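4.2 What the owners told me about matching numbers

I went into this part of the study thinking I already knew the answer. Anyone who has hung around old cars for a while has heard the phrase "matching numbers" so many times that it stops meaning anything, and I figured the owners would all give me the same definition: the engine in the car is the engine the factory put there. So I asked it as a warm-up question, something easy to get people talking before I got to the price data. It ended up eating most of the interview time, and I'm glad it did.

Quick recap for anyone who skipped Section 3 (I would have). I had 51 owners, all with two-door cars built before the mid-seventies, and I talked to each of them for as long as they'd put up with me. Most were members of the Dirness or Erkton clubs, which are the two big ones in my part of the state, and the rest came to me through those members. I also had sale listings for 400 cars from the Darnow auction archive, coded by whether the seller claimed the original engine, admitted to a replacement, or said nothing at all. The listings are the backbone of Section 5. What follows is mostly talk.

The first surprise was how many kinds of "matching" there are. Some owners meant that the serial stamped on the block agrees with the one on the body. Others meant that the casting date on the block falls before the build date of the car, close enough that it could have been installed at the plant, whether or not it was. A third group meant the whole drivetrain, so a car with the right engine and a swapped rear axle didn't count for them. And then there were people (more of them than I'd guessed!) who meant something like "the numbers are the ones a car like this should have," which lets in a block from a completely different car as long as it came out of the right foundry in the right year.

Every one of these people was sure theirs was the normal meaning. I stopped correcting my own definition halfway through the interviews and just started asking, "What would I have to show you?" That worked a lot better. It got me away from definitions and over to evidence, where owners are very practical people. They talked about broach marks, those fine parallel lines left on the stamping pad by the machine that cut it, and about how a pad that's been decked for a rebuild loses them along with the stamp. They talked about build sheets found under seat springs. One man had kept every oil change receipt going back to the first owner and felt, pretty reasonably I think, that this was worth more than any stamp.

The decked block is where things get interesting, so I want to stay with it for a bit. Say a car has its born-with engine, it gets rebuilt in the eighties, and the shop shaves the pad clean because that's how you get a flat surface and who cared back then. The engine is original. The number is gone. Is the car matching? I put this to everybody. The answers split almost evenly, and they split in a way I hadn't planned for: owners who had bought their car recently leaned toward no, while owners who'd had theirs for decades leaned toward yes. I didn't ask about length of ownership as a proper variable, just as small talk, and I've been kicking myself ever since. I have usable answers for some of the sample and not the rest, so please read this as a hint for somebody's next project.

Follow the hypothetical one step further and you get to the restamp. Seven owners told me, without my asking, that their own engine had been restamped at some point. Two of those had ordered the work themselves. Neither one saw it as faking anything. The engine was the right engine, the number had been machined off, and putting it back was (their word, both of them) a repair. I have to say I found this more convincing in a garage at ten in the morning with the coffee going than I did later at my desk. A restamp that tells the truth and a restamp that lies look exactly the same to the next buyer, and the owner who knows which one it is will eventually sell the car or die.

Club judging has had to deal with all this, and the two clubs went different ways. Erkton takes points off for any pad without factory broach marks, full stop. Dirness lets the owner bring paperwork and argues it out car by car. I sat in on a Friday evening session of the Dirness judges in March and it was some of the best fun I had in the whole project, though very little of it is usable as data. They spent most of the evening on one small-block coupe. The casting date was fine, the pad was suspiciously crisp, the owner's file was thick, and at the end they gave the car partial credit, a category that does not appear anywhere in their printed rules.

Do buyers care about any of this? Section 5 has the regression, but here's the short version for the listings where the seller made a specific claim. Cars described with a documented original engine sold higher than cars with an admitted replacement, no shock there. The gap shrank a lot once I controlled for condition, since well-documented cars tend to be well-kept cars too. The group that puzzled me was the silent one. Roughly 27 percent of listings said nothing about the engine's origin, and those cars did no worse than the ones whose sellers came right out and admitted to a swap. I had expected silence to be punished. Maybe bidders assume a swap and price it in. Maybe they call the seller and ask. The archive can't tell me which, and the owners I asked had both done the calling and skipped it, depending on how badly they wanted the car.

Cârstea's older survey of restoration shops gets cited a lot on this point, usually for the claim that originality is a dealer's idea that owners picked up later. I went back and reread it for this paper and I don't think the interviews bear it out, at least around here. Plenty of my owners had strong feelings about original engines and no intention of ever selling. What they wanted was for the story of the car to hold together. One woman had spent years chasing the block out of her late father's fastback, which he had pulled and traded away when it threw a rod. She found it, cracked, in a barn two counties over. It'll never run again. She bought it anyway and it sits on a stand next to the car, and when I asked whether she'd call the car matching she laughed and said it was matching if you measured from the right spot.

I coded her as a no, for the record, and I still feel bad about it. The coding sheet had three boxes and she didn't fit any of them. If I ran this again I'd add a fourth, for cars whose original engine exists and is owned by the same person but isn't installed. I ran into that arrangement often enough that it deserves its own line, and insurers apparently handle it in all sorts of ways too.

I passed a draft of this section around both clubs before submitting, and the comments were generous and sometimes loud. Most were about the restamp paragraphs. One was long enough, and fair enough, that I asked to print part of it after the figure.

Figure 4
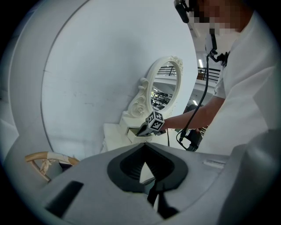
Hrvoje Mujić: I think you let the restampers off too easy. If a shop puts a number back on a block, I don't care how honest everybody was that day, there should be a second mark next to it that says it was done later. We do that with replacement body tags in some places and the sky hasn't fallen. Your two owners could have asked for it and they didn't. Also, you say the long-time owners were softer on decked blocks. Of course they were, a lot of us are the ones who had it done! I'd look at that before you blame it on how long people have owned the car.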